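Snack sorting table, Vindden building, floor check, 2024-05-09

Last full check was in January. Whoever filled in that sheet ticked every line and left no comments, so I started over.

## Floor and walkways

- [x] **Walkway width.** 82 cm at the tightest point. Passes, barely.
- [ ] **Floor tape stuck down at both ends.** Marked "fixed" in January. I'd like to know how, as one end lifts with a fingernail.
- [ ] **Cables clear of feet.** Fail. "Will be tidied" is not a date.
- [x] **Floor number readable.** Yes, 44.

## Table

- [x] **Steady when leaned on.** No wobble.
- [x] **Paper cover flat.** Flat today. I doubt it stays that way through a whole shift, so recheck after lunch.
- [ ] **Load label.** The Herkton sheet says 75 kg. There is no label on the table itself. Add one.

## Packets and tray

- [x] **Packets sealed.** Checked by hand. A press test would tell us more.
- [ ] **Allergen list in English.** The Bikanier binder is supposed to cover every product. It has no page for the orange-red one.
- [x] **Tray free of cracks.** Fine. The Bravo order form claims these trays last 500 washes, and I have seen no wash log to back that up.
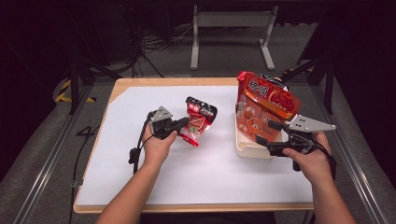
*Table at 44: larger package upright in the cream tray, small packet on the paper.*

## Result

Not passed. Four open items. The cable covers were quoted at 2,810 for the whole floor, which seems steep, so get a second price. Tape and labels can be done this week without one.

Recheck: open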